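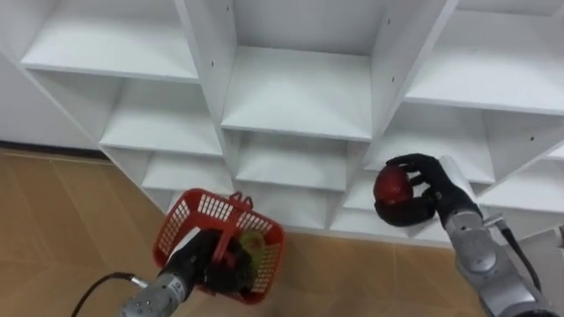
Teaching Skaveo to Shop: Your Questions, My Answers
By Latrice Okafor

I get a lot of mail about the teaching side of what we do, and I keep typing the same replies, so I finally put them on one page. Skaveo is what we call our pick-and-carry project, where a person drives a humanoid by remote control and the robot learns from the recordings. If your question isn't covered, write to me and I'll add it (eventually!).

What do you mean by "teaching"?

A person does the job through the robot. You wear a headset and a pair of gloves, you move your arms, and the robot's arms and fingers move with yours. Everything gets recorded: what the head camera saw, where every joint was, what the fingers were told to do. One run through the job from start to finish is an episode. Feed enough episodes into training and you get a policy, the bit of software that tries to do the job with no one in the gloves.

Do I need to know how to code?

Nope. Sheldon Dufour, who is the best driver we have, used to repair accordions. He has never opened a terminal window and I'm in no hurry to make him. What helps is patience, steady hands and being okay with hearing "again, please" all afternoon.

Why fruit?

Fruit is cheap, it comes in silly shapes, and you can't grab all of it the same way. An apple wants the fingers curled right around it. A strawberry wants you to slow way down and come in with the fingertips. I also like that everybody knows what fruit shopping is supposed to look like, so when my mother asks what I do for a living I can just tell her.

How do you set up the shelves for an episode?

We go by a printed sheet that says which fruit goes in which cubby, and we swap the layout often. If the pear always lived in the same spot, the robot would learn the spot and never bother to look for a pear. I learned that one on our first project, Wonden, and it cost me most of a summer. 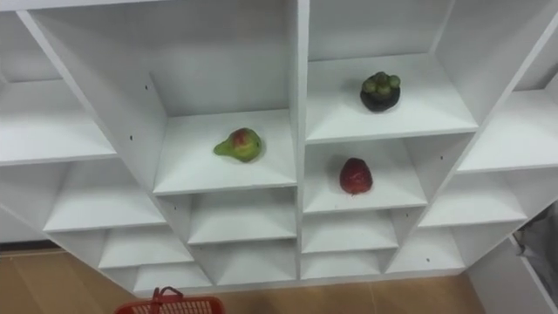

A layout with a pear left of the divider, and a mangosteen one shelf above a strawberry on the right.

Leave plenty of cubbies empty, too. I used to fill every last one because it looked like a proper store, and the drivers hated it. They kept bumping the neighbors on the way in, and then we had a pile of episodes full of bumping.

Which hand does what?

One hand carries the basket and the other one picks. You'd think the basket hand has the easy job, but new drivers forget it completely! They get so focused on the picking hand that the basket drifts down and out of view, and then they have to go hunting for it with a strawberry in their fingers. I tell people to check the basket before they reach, every single time. Tilt it so the open side faces you and the drop gets much easier.

How many episodes do you need?

More than you want to record. We have 2117 in the set we're training on now, and that's after throwing out the bad ones. If you're only trying this for the first time, do 20 with a single piece of fruit in a single cubby and train on those. The result will be pretty dumb, but you'll find the problems in your setup while they're still cheap to fix.

What counts as a bad episode?

We toss it if the driver stopped to talk, if the video dropped out, or if somebody reached in to help. We keep the ones where the driver missed, noticed and tried again. Sylvie MacLeod and I argued about this for weeks. She wanted only the pretty ones, I wanted the recoveries, and in the end we trained it both ways. The version that had seen a few fumbles got itself unstuck far more often. (Sylvie, if you're reading this, I'm still being gracious about it.)

How long can one person drive?

I cap it at 41 minutes. Harvey Poirier picked that number by watching when his own drops started getting sloppy, and it stuck. After that you take the headset off, drink some water and do something with your actual eyes for 20 minutes. If you feel queasy before then, stop right away. Pushing through makes it worse and your episodes will be junk anyhow.

Do I need a special room for this? 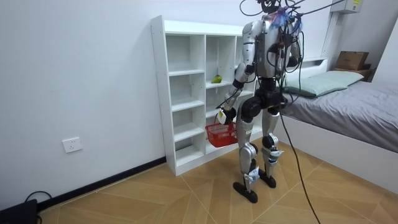

You can do this in a pretty ordinary room, and I'd encourage it, as long as the floor is level and you can keep the light the same from one day to the next. The thing I'd plan for first is cable. Before you record anything, walk the whole path the robot will take and see where its tether goes, both up high and down on the floor. Ours trails off behind its feet across the tiles, so whoever is spotting has to know where it is before the robot takes a step back. Furniture can stay put. There's a bed with a gray sheet right beside our shelf and it has never confused the training one bit. Just don't rearrange things in the middle of a set without writing it down.

Can I teach it by moving the arms myself?

Some robots allow that, and for a small arm bolted to a table I think it's a lovely way to work. You hold the arm, walk it through the motion and you're done. With a full-size humanoid I don't like it. You end up standing in front of its camera, and with two arms and all those fingers you run out of hands. Darcy Beaudoin tried it on our old Prurside arm and got nice results on drawers, so ask Darcy about drawers.

What does the robot do when it can't find the fruit?

Early on it would reach into an empty cubby and close its fingers on nothing, very confidently. We've since recorded episodes where the item on the list isn't on the shelf at all, and the driver looks over every cubby and then brings the hand back to rest. Boring to record, well worth doing.

Can I come and try driving?

Yes, please do! Send me a note with "driver" in the subject line and tell me whether you're left-handed, so we can have the right gloves out. Wear flat shoes, tie back long hair, and have a bite to eat first.

Last updated August 8, 2023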